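小站首页 > 短篇 > 合租的人 > 长家伙

长家伙

搬家这件事,我和Naa Appiah从六月就开始说,说到秋天还没动手。准确一点讲,是她六月就知道自己要走,我是八月底才知道的,中间这两个多月她每天跟我一起吃晚饭,一起骂楼上的洗衣机,就是没提。这个账我后面再算,先说那台东西。

那台东西我们叫它“长家伙”。白的,带一截黑,一头是个透明的盖子,另一头伸出来一根浅灰的把手,圆滚滚的,握着倒是挺称手。它在我们家待了整整两年。我一直以为是Naa的,Naa一直以为是我的。

你可能觉得这怎么可能,两个大活人住在一起,东西是谁的能不知道?我跟你讲,完全可能!合租的人都有这个毛病,对方的东西不问。冰箱里一罐黑乎乎的酱,不问;门口多出来一双靴子,不问;柜顶上横着一台白壳子的长家伙,更不问,万一人家是治什么病用的呢,问出来多尴尬。我每次擦柜顶,都把它抬起来擦底下,再原样放回去,把手朝窗,盖子朝门。后来才晓得Naa也是这么擦的,抬起来,擦,放回去,把手朝窗,盖子朝门。两年里头它大概是全屋最干净的一件电器,如果它是电器的话。

事情是从装箱开始穿帮的。

那天是星期天,外面下着那种不像样的小雨,Naa从超市后门拖回来一摞纸箱,有的装过香蕉,侧面带着洞,她嫌弃得要命,说到了Briria打开全是香蕉味。我说你那些毛衣有点香蕉味也没什么不好。她说你到底帮不帮忙。我就帮忙。

我们的办法是把所有东西先摊到大桌子上,谁的谁拿走,都不要的堆门口。大桌子是我们合买的,严格说起来也是一笔糊涂账。刚搬进来那个月,我们俩坐在地上吃了好几天的面,后来Naa在Prilarow的旧货仓库看上了这张桌子,打电话给我,信号断断续续的,我只听见“木头”“很大”“今天不买就没了”。我说买。等它送到楼下我才看见有多大,电梯进不去,送货的两个小伙子看看楼梯,看看我们,说他们的活儿只到大门口。

最后是我们自己一层一层扛上来的,到三楼拐弯的地方卡住了,Naa在上面,我在下面,她喊“往左”,我说哪个左,她说我的左,我说我怎么知道你的左是哪边啊。卡了好半天,三楼的老太太开门看了我们一眼,又把门关上,过一会儿门又开了,递出来一条旧毯子,让我们垫在墙角上,别把墙刮了。毯子我们洗干净还给她,她不要,说送你们了。那条毯子现在也在桌上,等着分。

桌子的颜色很好看,浅浅的,像蜂蜜兑了水,木纹一浪一浪的。面子是拼的,中间有条缝。Naa嫌那条缝藏面包屑,我倒喜欢,我们刚住一起的时候还不太熟,都很客气,我的东西就摆缝的这边,她的摆那边,谁也没说过要这么摆。后来熟了就乱了,她的账单压在我的词典底下,我的袜子有一次出现在她的水果盘旁边,她拿筷子夹起来,举得高高的,一路送到我房间门口。

那天我们又照着缝来分。她那边,我这边。一开始还挺顺的。

茶壶她的,滤网我的。三楼的毯子,我说你拿吧Briria冷,她说那边暖气烧得能穿短袖,你拿。推了几个来回,毯子搭在椅背上,等会儿再说。两本一模一样的做饭书,这个好笑,是我们头一年圣诞互送的,拆开的时候都愣了,各拿各的。一把伞,我说是你的,她说是你的,打开一看断了根骨头,那就是都不要的,去门口。

然后Naa搬了把椅子,踩上去,把长家伙从柜顶抱下来,往我这边一放。

“你的,”她说,“小心啊,我不知道哪头怕摔。”

我正在卷报纸包杯子,头也没抬,说:“我的什么?”

“这个呀。”

我抬头看了看,又看了看她。“这不是你的吗?”

她还踩在椅子上呢,居高临下地看着我,那个表情我到现在还记得,像老师听见学生说作业被狗吃了。她说:“别闹。”

我说我没闹,我从来没买过这个,我连它是干什么的都不知道。

她从椅子上下来了。她说她也不知道。她说她一直以为这是我做什么护理用的,她还跟她妈妈在电话里讲过,说我室友有一台机器,从来不当着人用,可能是害羞。

我说我也是这么想你的!

两个人就站在桌子两边看着它。雨还在下,水壶在厨房里开了,响了半天我才想起来去关。

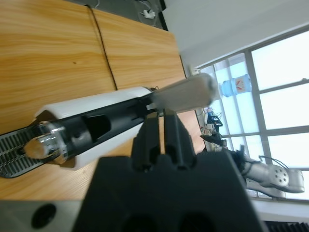 桌上的长家伙,透明盖子在左边,里头有一圈银色的

我们先从插头查起。Naa说电器嘛,顺着线就知道了。可是那阵子桌上桌下全是线,她的、我的、路由器的,地上还撂着个白色的小插头,拖着细细的白线,不知道是给谁充电的。桌上有根黑的,顺着桌缝一路过来,到长家伙跟前就看不见了。Naa蹲下去,从桌子另一头把黑线一点一点往外拽,拽出来,线头是光的,两边都能插东西,跟长家伙没关系。是我以前那台收音机的线,收音机都送人了。她把线绕成一圈,问我要不要,我说要,绕好了递给我。我也不知道我要它干什么,收音机都没了。

白的那个小插头我们也试了,插不进去,口子不对。

然后我们想看底下有没有牌子,一人抬一头翻过来看。底下贴过标签,看得出有块地方比别处干净些,四四方方,标签没有了,剩一点胶,粘着一根我的头发。Naa说,看,你的头发,所以是你的。我说那上面要是有你的指纹呢。她说她天天擦怎么会没有指纹。我说你什么时候擦过,都是我擦的。

这一句出来,两个人才对上了,原来都在擦。Naa笑得坐到地上去了,她笑起来是没有声音的,整个人一抖一抖,我一开始还以为她哭了。

那天下午我们什么正事也没干成。我们给它想用途。Naa说是熨衣服的,隔着盖子喷汽。我说那水从哪儿进去?她找了找,说可能要用心去灌。我说是照东西用的,里面那一圈银的亮闪闪,多像手电。她说哪有人需要这么长的手电,找什么,找鲸鱼吗。后来我说是不是做面条的,一压,从透明的那头出来,她倒认真想了一会儿,说那她愿意留着。

黑的那一截上面有个长方形的凹槽,像是该有什么东西嵌进去的,电池也好,盒子也好,反正没有。Naa量了量,拿她的橡皮往里放,小了,拿我的计算器,大了。她把家里差不多大小的东西全试了一遍,肥皂,火柴盒,一块三角巧克力,都不对。巧克力后来我们分着吃了。

吃巧克力的时候我想起三楼的老太太。我说会不会是她的,跟毯子一块儿给我们的?Naa说毯子是从门缝里递出来的,你觉得这个能从门缝里递出来?可我们还是下去问了。老太太穿着围裙来开门,手上全是面粉,听我们讲了半天,问:“能卖多少钱?”我们说不知道。她说那不是她的,她的东西她都知道能卖多少钱。又问你们要搬走啦?Naa说我搬,她不搬。老太太看了我一眼,说那你一个人住那么大的屋子。

我说再找一个嘛。

上楼的时候我们都没说话。这楼里的灯是按一下亮一会儿的那种,到二楼半准灭,平时都是走前面的那个人摸着墙去按。那天Naa走前面,灯灭了,她没有按,就那么摸黑往上走,我跟在后头,听她的拖鞋啪嗒啪嗒的。到了门口她才说:

“我六月就该跟你讲的。”

我说钥匙在你那儿还是在我这儿。

她说在她那儿,开了门,灯一亮,满桌子的东西。我就去包杯子了。

好,说说六月的事。

六月里她去Briria面试,跟我说是去参加表姐的婚礼。回来还给我带了一盒糖,说是喜糖。我吃得很高兴,我还问新娘子的裙子什么样,她说白的。我说废话。她就编,说袖子这么长,后面有一排扣子,说得可细了。八月底她接了个电话,在阳台上,接完回来坐在我对面,把筷子摆整齐,说,有个事。

我那时候的反应是恭喜她。我声音特别大,恭喜恭喜,太好了,起来抱她,差点把汤打翻了。Irnmont是个好单位,她学了那么多年的桥梁,在我们Atinga这种小地方给停车场画线,画了快两年,谁看了都替她可惜。我是真替她高兴,这一点我可以拍胸脯。可是晚上躺下来,我想起那盒喜糖,想起后面一排扣子,就睡不着了。扣子是什么样的扣子,她都说了,是包布的。

我一直没跟她提喜糖。我这人就这样,嘴上什么都讲,讲得停不下来,真有事倒讲不出来了。从八月底到那天,我们照样吃饭,照样骂洗衣机,我帮她查车票,帮她比较搬家公司,Naa说我比她还积极。我说那当然,早走早清净。她就笑笑。

那天晚上煮了面,在桌角上清出一小块地方吃,旁边就是长家伙。Naa吃到一半,忽然拿筷子指着它说:“会不会是以前住这儿的人的?”

我说我们搬进来的时候柜顶是空的呀。

“你看过?”

“你没看过?”

她说她个子高她都没看过,我这么矮更不可能。想想也是,我第一次看见长家伙是什么时候,真讲不出来。好像从来就在那儿。住进来头一个星期,我忙着害怕呢,怕跟她处不来,怕她嫌我话多,哪有工夫看柜顶。我当时觉得她好凶,不怎么笑,早上起来一句话没有,喝一大杯水,出门。我跟我姐打电话,说完了,我跟一块石头住在一起。

Naa听我讲到这里,放下筷子:“一块石头?”

我说那是头一个星期!

“我跟我妈讲的是,我跟一台收音机住在一起。”她说,“早上六点就响。”

我说那我们扯平了。她说没有扯平,石头比收音机难听。我说收音机才难听呢,收音机是吵。争了一会儿,面都坨了。

后来我给房东打了电话。房东是个慢性子,说话隔着老远才来下一句,他说白的?长的?有没有一个把手?我说有有有!我心想这下有着落了。他说,嗯。隔了好一会儿,说,没见过。

我挂了电话跟Naa学,她又笑得没声音了。

第二天我上班之前把长家伙装进一个大帆布袋,坐154路去Prilarow,就是卖桌子给我们的那个旧货仓库。我想那儿的人什么没见过啊。把手从袋子口戳出来,车上一个小男孩一直盯着看,终于忍不住,问他爸爸那是什么,他爸爸看看我,我只好说我也不知道。小男孩说:“那你为什么要带着它?”他爸爸说不要没礼貌。我倒觉得问得挺有道理的,想了一路。

仓库里管收货的是个年轻姑娘,戴着厚手套,把长家伙接过去,横着看,竖着看,朝透明盖子里吹了口气。她说缺东西。我说缺什么?她说缺的那个东西要是在,她就知道这是什么了。我说那你们收不收?她说零件箱十二块一件,随便什么都是十二块,扔进去就行了,有人专门来淘的。

零件箱就在她脚边,一个大铁筐,里头乱七八糟,搅拌器的脚啊,电话听筒啊,半个鱼缸的泵。我抱着长家伙站在筐边上。十二块是不多,可也够吃一顿饭的。后面还有人排队,抱着个电风扇,拿扇子的底座轻轻顶我的腰。

我说不好意思,我再想想。

又坐154路回去了,上班迟到,被说了两句。长家伙在办公桌底下躺了一天,我的脚老碰到它。

晚上Naa开门,看见我抱着袋子,把手戳在外面,她什么都没问,把袋子接过去,把长家伙拿出来放回桌上。过了一会儿她说:“他们不要?”

我说:“要的。”

她哦了一声。我去洗手,洗了好久,洗完出来她还站在那儿,拿一块抹布在擦把手。我就站在洗手间门口,手上滴着水,说:“包布的扣子是怎么回事?”

她没听懂。我说婚礼,六月的那个,你表姐,裙子后面一排扣子,包布的。我说你可以说你记不清,你也可以说没注意,你干吗要说扣子是包布的啊!

我嗓门有点大。楼上的洗衣机正好在甩干,轰隆隆的,我觉得我是为了盖过洗衣机才那么大声的。

Naa把抹布叠了一下,又叠了一下。她说:“你问得太高兴了。”

我说什么?

“你一直问,一直问,你都放下碗了,在那儿等着听。”她说,“我看你那么想听,就多编了一点。”她说她在火车上想好了的,进门就讲,面试的事,可能要走的事,都讲,顺序都排好了。结果一进门我就问新娘子好不好看。她说那时候也不知道考没考上,要是没考上呢,讲了白讲,还害我白难过。

我说我才不难过。

她说哦。

洗衣机停了。屋里一下子静得要命,水龙头我没关紧,嗒,嗒。我去关水龙头,关完在里头站了一会儿,出来说:“那喜糖呢?”

“车站买的,”她说,“打折。”

我说怪不得那么难吃。她说你不是都吃了吗。我说那是给新娘子面子。

这下两个人都绷不住了。我其实也掉了几滴眼泪,这个就不细讲了,她拿抹布给我,就是刚擦过长家伙的那块,我说你有没有点卫生观念,她才去找纸巾。纸巾已经装箱了,封了胶带,不知道在哪个香蕉箱子里,最后还是用的抹布,翻了一面。

剩下的几天过得飞快。搬家公司来的是一个人一辆小车,他看见大桌子就摇头。我们说桌子不走,他才肯进门。香蕉箱子一个一个下去,三楼老太太把门开着,坐在门口剥豆子,每下去一个她就问一句里面是什么,Naa一个一个报给她听,书,书,毛衣,锅,书。老太太说这么多书,看完了没有?Naa说没有。老太太说那还搬它干什么。

毯子最后归了我。茶壶也归了我,Naa说新地方的茶壶要新买,她就是找个借口买新茶壶,我还不知道她。做饭的书各拿各的,我翻了一下我那本,发现汤那一章全是她的字,哪个少放盐,哪个不好吃,哪个“她爱吃”。我赶紧去翻另一本,果然,甜点那几页上全是我的铅笔道道。两年里头我们早拿混了。我问要不要换过来,Naa说算了吧,都粘了面粉了。

长家伙的事,我们直到最后一晚才又说起来。她那张票行李有规定,最多十五公斤,她的箱子已经超了,跪在上头压拉链。我说长家伙你带走吧,说不定Briria有人认得。她说你看看我这个箱子。我说那放我这儿,可说好了,是你的,我替你收着。

她说:“凭什么是我的?”

“从柜顶上拿下来的人是你呀。”

“抱去卖又抱回来的人是你。”

我说我那是还没想好。她说那就是你的,想没想好的都是你的。争到半夜,争出来一个办法,一人一半,把手那边算她的,盖子那边算我的。我问中间黑的那截呢?她打了个哈欠,说中间那截等找着那个缺的东西再分。

11月4日,星期一,她走的。我请了半天假送她去车站,站台上风很大,她的围巾老往我脸上抽。本来准备了几句话,全让风吹忘了,我就一直讲楼上洗衣机的事,讲我打算上去敲门,讲要怎么说,先说什么后说什么。Naa听着,点头,车来了她还在点头。她上了车又下来,我以为她要说什么要紧的,她说:“煤气账单在你词典底下,这个月是我付过的,别付重了。”

车就开了。

回到家是下午,太阳照在桌子上,缝的那边什么都没有了,这边还是一堆。我把毯子收了,杯子从报纸里一个一个拆出来。为什么我的杯子也要包呢,我又不搬!包的时候包顺手了,两个人谁都没发现,我拆到一半才反应过来,赶紧给Naa发消息。她在火车上,过了很久才回,先回了一串哈哈哈,然后回:有没有包到我的?

有,蓝的那只。我说要不要寄给你。她说先放着。

长家伙我搬了椅子想放回柜顶,踩上去才发现够不着,以前都是踮着脚推上去的,那天腿酸,踮不动。我就把它留在桌上了,缝的那边。把手朝窗。

新室友十二月来看房,是个学护士的姑娘,人挺和气,进门就脱鞋,里里外外走了一遍,问了暖气,问了垃圾哪天收,问了洗衣机吵不吵(我说不吵)。走到桌子跟前,她看见长家伙了,手伸出去,又缩回来,很客气地冲我笑了笑,什么也没问。

我给她倒了杯茶。水是刚开的,我说你坐,小心烫,蓝的那只别用,那只是有人的。

阅读 154 | 喜欢 15 | 评论 2

上一篇 | 下一篇

联系编辑 | 投稿须知 | 版权归作者所有,转载请先来信 | 返回顶部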